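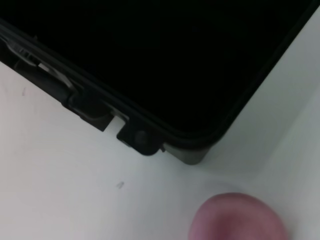 13th June. Case handling, and the rules for it

Started on the handling sheet for the hard case before switching the arm on. The old sheet for the Olmedo cell runs to four pages and says almost nothing about approach. It has a whole section on cable ties. I want the new one to fit on a single side, with the limits first and the explanations after.

The case is black on top with a grey base, and the latch side is the awkward part. The lid is one wide dark surface with a slightly raised rim, no lettering or labels on it, so there is no obvious mark to line up with. The light grey piece on the latch stands out well against the black. The bracket beyond it does not, and neither does the tab with the rivet. All the white table gives away there is a narrow bright gap between the two. Wrote down the grey piece as the reference for the latch side and the rounded corner as the reference for position. Two references, both on the object. The old sheet used the table edge, and anything that depends on the table edge has to be redone whenever the table is shifted.

Draft rules as they stood by late morning:

Rule 1. Approach from above, with the case at rest and its base flat on the table. No approach across the latch side at table height.

Rule 2. Stop 100 mm above the lid. Hold for 3 seconds. Check that both references are in view before going lower. If either is missing, go back up to the start height and begin again. Do not search sideways from the hold point.

Rule 3. No contact with any part of the latch assembly unless the task is to open or close it. A carrying task is a carrying task.

Rule 4. Hands clear of the table before the arm is enabled. If a hand needs to come back to the table, the arm goes to hold first, and the person at the table is the one who releases it.

Rule 5. Log every stop, including the ones that seem to have no cause.

Rule 4 took longer than the rest together. The Irska wording, which we have been copying from sheet to sheet, says "personnel should remain at a safe distance during operation". That cannot be checked by anyone. What distance, and who decides when operation has begun? I replaced it with a condition on the enable switch, which can be checked, and a named role, which can be asked. I also took out "should" everywhere. In our sheets it has been used to mean "must" in one paragraph and "it would be nice" in the next. The new sheet uses "must" for limits and "may" for choices, and has no third word.

There is still the matter of placing by hand. When the case is set down or nudged into position, fingers end up close to the gripper and close to the corner, often both. The rule as written allows this only with the arm in hold. Hold on this arm means the motors are powered and the position is kept, so it can push back if pushed. I am not content with that. For placing by hand I would prefer power off at the switch, but the arm sags slightly when power is removed, and a sagging arm over a hand is a different problem and no smaller. For now: raise to the start height, then hold, then place. The extra height covers the sag if power fails. I have marked this as provisional and put a review note beside it.

Lunch at the desk. Cheese roll, rather dry. Read the Avora guide again while eating. Their section on reference points is good and their section on people is one paragraph. They treat the table as if it were always clear. Copied their wording on repeat checks with one change – they ask for a repeat check "regularly", I have put every 24 cycles.

Afternoon, wrote the part on surfaces. A white tabletop helps with dark objects and makes a poor background for pale ones, and the shadow beside the case has a soft edge which could be taken for the edge of the base. The grey of the base against the shadow is a weaker contrast than the black lid against the white. So the sheet now says to take the outline from the lid and never from the base. If a later object has a pale lid, this rule will be wrong for it, and the sheet says that too.

Marks on the table: there is a short scuff on the bare part in front of the case and a faint streak further over to the left. Neither matters to a person. Both are the kind of thing that ends up being used as a landmark, first by eye and then by habit, and then somebody cleans the table. Added a line under good practice: clean the surface at the start of each session, and do not use marks on it for position. Considered making this a limit. Left it as good practice, as I could not say what would happen if it were broken except that the results would be worse.

Went through the Poltix checklist for anything missed. It asks for:

– the condition of the object before handling
– the state of each latch, recorded as open or closed
– the person at the table and the person at the switch
– the reason for any change to the sheet

The second one I had left out. It is needed. A case with a latch open may be picked up perfectly well and then come apart on the way over, and nothing in my rules would have caught it. Added as a check before Rule 1, which means everything moves down by one, and Rule 4 is now Rule 5. I have kept the old numbers in this entry so that it matches my morning notes. The sheet has the new ones.

The last item on that list I do not fully agree with. Reasons are useful but they make the sheet long, and a long sheet is read once. I will keep the reasons in a separate file with the same numbers, and leave the sheet with only the limits, the checks and the good practice. If the two drift apart, the sheet wins. Wrote that at the top of both.

Length is now one side and 3 lines. The lines over are all in the part on logging. Could shorten "record the time, the height at which the arm stopped, and the action taken" to "record time, height and action", which says the same thing.

To do:

– ask for a second opinion on hold versus power off for placing by hand
– check whether 100 mm leaves both references in view with the case turned the other way
– decide who signs the sheet
– new battery for the desk clock

Sheet printed and put in the tray, marked draft 2. Draft 1 had the heights in centimetres in one place and millimetres in the other, and has gone in the bin.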